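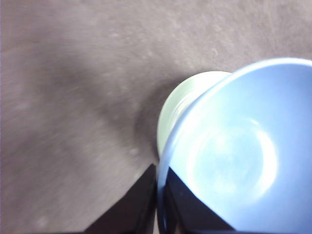 1. What we set out to do

Our group was asked to spend one term with a community organisation and report on something it would find useful. We were given the Kemach Neighbours' Association, which runs a welcome scheme for families new to the area, and which wanted to know why so few of them came back after a first visit. The association had a theory, namely the weather. We were asked to keep an open mind.

2. Method

Leidy Inga and Cheuk-hei Tai wrote a questionnaire and put it into four languages with help from the association's members. The first draft ran to 75 questions, several of them the same question in a better mood. Genowefa Mazurek cut it to 12. We handed out 100 copies at the November open evening and through two schools, and got 41 back. One was filled in by a member of the association's own board, who rated the board highly. We left it out.

Ginevra Bortolotti also held four longer conversations with parents, with notes taken by hand.

3. Findings

The weather came up twice. What came up far more often was the start time. The welcome evening begins at 6pm, when anyone with small children is feeding them and anyone on the late shift at the Hasari bakery has already left for work.

The second complaint was the leaflet. It explains the history of the association in some detail and gives the address on the back, under the fold, in grey. Three people had gone to the old hall on Krawczyk Street and found it locked.

Those who did get in liked it. The shared meal was mentioned warmly, the speeches less so.

4. Recommendations

Try a late morning session once a month as well as the evening one. Put the address on the front of the leaflet. Keep the meal and shorten the speeches - we suggest ten minutes in total, though we were told this would need discussing.

5. Limits of the work

Forty usable replies is a small number, and most came from people who already knew where the hall was. Those we most wanted to hear from were, by definition, somewhere else.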